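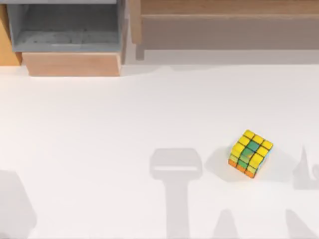 A puzzle cube with several colors showing, on a white tabletop.

Deltitz Neighborhood Help
Topics > Libraries and Lending > Games and Puzzles

Late fees and missing parts on borrowed games: what does a household owe?

Edvin Sundqvist
Posted 24th May

I would be grateful for guidance on the rules that apply to the games and puzzles shelf at the Deltitz branch library. Our household borrowed a boxed strategy game in good faith and returned it one week late. At the desk we were told that a late charge did not apply, but that the box had been found to be missing one playing piece and that a replacement charge would be added to our account. We did not count the pieces when we took the game home, and I cannot say with certainty whether the missing piece was there at the start.

I have read the lending terms printed inside the lid. They state that the borrower is "responsible for the contents as listed." The list glued inside this box is partly torn, and the line for the pieces in question cannot be read. I have not yet paid and I would prefer to settle the matter properly before the account is blocked.

My specific concerns are as follows. May a branch charge for a part when the contents list is not legible? Is the charge for the part alone or for the entire game? Is there any form of review, and does our borrowing of ordinary books continue in the meantime? I should add that the staff member was courteous throughout. I am asking about the rule and have no complaint about the person.

Pramau Reading Circle
Member organization

Our group borrows from the same shelf for its monthly evening and has dealt with this situation on several occasions. The following reflects our experience and should be checked with the branch before you rely on it.

The lending terms treat games differently from books. A book is either returned or not returned. A game may come back in part, and for this reason the terms provide for two kinds of charge. The first is the part charge, which applies when the missing item can be bought separately or made up from the spare drawer. The second is the full replacement charge, which applies only when the game cannot be played without the item and no substitute exists. For an ordinary pawn, counter or die, you should expect the first. On the last occasion that our group lost a die, the charge was 7 in local currency and it was entered on the account the same afternoon. A missing board or rule book is another matter.

With regard to the torn list, the branch keeps a second copy of every contents list in a binder behind the desk. You are entitled to ask to see it. The binder also has a column in which staff record the condition of the box each time it is checked in. If the return before yours was recorded as complete, the branch will normally hold the last borrower responsible. If that column was left blank, the charge is usually withdrawn on request. We have seen this happen twice.

A review is requested in writing. The form is called "Account Inquiry" and is kept with the membership forms near the entrance. Please attach a copy of your receipt. You have 12 days from the date on which the charge was entered. The decision is made by the branch manager and is sent by mail or to the email address on the account.

While an inquiry is open, the account is marked "pending" and is not blocked. You may continue to borrow books and magazines. Games and puzzles may not be borrowed until the matter is closed. Reservations you have already placed on a game keep their position in the line, although you should confirm this at the desk, as it was handled differently before the new system was introduced in September.

We would further recommend that any household borrowing a boxed game open it at the desk and compare the contents with the list before leaving. Staff will initial the receipt if asked. Puzzles that come as a single object are lent in a cloth bag with a tag and have no contents list, so only damage is considered on their return.

Jemal

Just pay it. It is a small amount and the form takes longer than it is worth. Also look under the cardboard insert in the box if they let you, pieces slide under there all the time. I had a jigsaw from the Zirach branch with 2000 pieces and they wanted to know if I had counted them. I had not.

Edvin Sundqvist
Follow-up from original poster

I thank both respondents. I visited the branch and asked to see the binder. The contents list was present and legible, and it gave 13 playing pieces for this title. The condition column for the return before ours had been left blank. I have therefore submitted the Account Inquiry form with a copy of our receipt, and the account now shows as pending.

The staff member also lifted the insert, as Jemal proposed, but the piece was not there. I will post the decision when it is received.

Status: Open
Replies to this page are reviewed by a moderator before they appear. For matters concerning a specific library account, please contact the branch directly and do not post your card number.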